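斯库夫斯特德镇启动犬猫芯片登记资料集中核对

本镇讯 斯库夫斯特德镇(Skuvstead)公共服务处于2019年1月24日发布通告,即日起在全镇范围内开展犬猫芯片登记资料集中核对工作。凡在本镇常住并饲养犬、猫的居民,均应在核对期内确认登记系统中的饲养人姓名、住址及联络电话是否准确。核对及更正资料不收取费用。

公共服务处在通告中说明,本次核对针对的是已植入芯片但登记资料长期未更新的情况。去年全年,镇动物收容站共接收走失犬猫247只,其中经扫描读出芯片编号的有200只。收容站工作人员按登记资料联络饲养人时,经常遇到电话停用、住址变更或饲养人已将动物转交他人抚养而未办理过户的情形。部分动物因此在站内滞留较长时间,既增加了收容站的负担,也影响动物本身的健康。

公共服务处动物事务负责人帕丽萨·纳扎里(Parisa Nazari)表示:“芯片里存储的只是一组编号,本身不含住址和电话。扫描之后能不能找到人,取决于登记系统里的资料是否与实际相符。许多居民以为植入芯片后手续即告完成,搬家或更换号码时没有想到需要通知我们。”

根据通告,下列居民应优先办理核对:近年迁入本镇,动物芯片在其他地区登记者;在本镇范围内搬迁者;更换过联络电话者;经收养、转让或继承取得动物而未办理过户者。动物已死亡或已随家人迁出本镇的,也请饲养人申报注销,以免系统中留存无效记录。

核对可通过三种方式进行。居民可致电公共服务处查询台,报出芯片编号及饲养人姓名,由工作人员当场核实;可填写书面表格,寄送或投递至镇政府一楼收件处;也可携带动物前往指定服务点,由服务点代为扫描并提交更正。不清楚芯片编号的居民,宜采用第三种方式。芯片编号一般载于疫苗接种手册首页,亦可向原植入诊所索取。

此次共设指定服务点4处,分别为镇动物收容站、潘汉姆(Panham)动物诊所、巴罗索区(Barroso)社区服务中心以及苏莫(Sumow)河畔旧渡口办事处。其中潘汉姆动物诊所与镇动物收容站配备兽医人员,可同时受理尚未植入芯片的犬猫。植入费用仍按现行标准由饲养人承担,领取低收入补助的家庭可凭有效证明申请减免,申请表由服务点提供。

巴罗索区社区服务中心与苏莫河畔旧渡口办事处只办理扫描和资料更正,不提供诊疗及植入服务。前往上述两处的居民,请将犬只以牵绳牵引,猫只置于笼具或提箱之内。性情紧张或曾有咬人记录的动物,请事先电话告知,由工作人员另行安排时段。大型犬进入室内等候区时须佩戴口套。

办理过户时,原饲养人与新饲养人应共同在表格上签字。确实无法联络原饲养人的,新饲养人可提交收养协议、购买凭据或兽医诊疗记录作为佐证,由公共服务处审核后办理。审核期间,登记系统将加注“过户审理中”字样,动物如在此期间走失,收容站会同时联络双方。对于归属存在争议的个案,公共服务处不作裁定,当事人应循法律途径解决。

在资料保护方面,通告指出,登记系统中的姓名、住址及电话仅供公共服务处、镇动物收容站及经授权的诊所在寻找饲养人时使用,不对外公开。居民如在街上发现走失动物并送至诊所扫描,诊所不得将查得的资料直接交给送交人,而应由诊所或收容站代为联络。饲养人可登记第二联络人,以备本人外出或电话无法接通时使用。第二联络人须年满法定年龄,并由其本人签字同意。
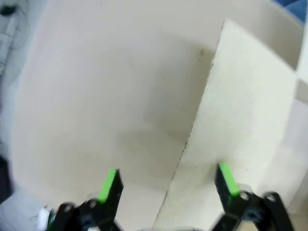
完成核对的犬猫将获发新式登记牌,供系于项圈之上。登记牌正面印有收容站的联络电话,背面留有空白,可由饲养人自行刻写动物名字。旧式登记牌为深灰色,在冬季清晨及傍晚不易辨认,新牌改用鲜亮的青柠绿色,与图中黑色夹爪两指尖端的绿色衬垫色调相近,在浅色背景下颇为醒目。旧牌无须交回,但其上所印电话号码将于核对期结束后停用,请居民及时更换。登记牌不能代替芯片,未植入芯片的动物不予发牌。

每只动物可免费领取登记牌2枚,其中一枚可留作备用。登记牌遗失后申请补发的,须缴纳工本费。项圈请选用受力后可自行松脱的款式,尤其是经常外出的猫只,以免项圈钩挂树枝或围栏时造成伤害。幼犬、幼猫体形增长较快,饲养人应定期检查项圈松紧。

关于走失动物的通报程序,公共服务处一并作出提示。居民发现自家动物走失后,应尽快致电镇动物收容站,说明动物的品种、毛色、性别、体形特征及最后出现的地点,并提供芯片编号。收容站将在登记系统中标注走失状态,此后任何一家授权诊所扫描到该编号时,均可看到标注。动物寻回后,请饲养人及时通知收容站撤销标注。居民张贴寻找启事,应使用镇内公告栏或征得业主同意的场所,不得张贴于交通标志及公共照明设施之上。

拾获动物的居民,可将动物送至收容站或就近诊所扫描。动物受伤或行为具有攻击性时,请勿自行捕捉,应保持距离并致电收容站派员处理。夜间及节假日,收容站设有值班电话,受理伤病动物及阻碍交通动物的通报。一般拾获个案由次个工作日的当班人员接续办理。

通告同时提及,现行动物管理规定要求饲养人在住址或联络方式变更后主动申报。集中核对期间,补报变更资料者不予处罚。核对期结束后,收容站在接收走失动物时如发现登记资料失实,将依规定向饲养人收取收容期间的照护费用,并要求其在领回动物前完成更正。

帕丽萨·纳扎里表示,核对工作结束后,公共服务处将整理各服务点的办理情况,提交镇议会审阅,并就是否将资料核对列为年度例行事项提出建议。“我们希望居民接种年度疫苗时顺便核对一次,诊所扫描芯片只需很短的时间。”她说。

集中核对期限及各服务点的办公时间,以镇政府公告栏张贴的通告为准。行动不便的居民可委托家人或邻居代为办理,代办人须携带委托书及饲养人身份证件副本。表格备有大字版本,可向公共服务处查询台索取。

(斯库夫斯特德镇公共服务处供稿)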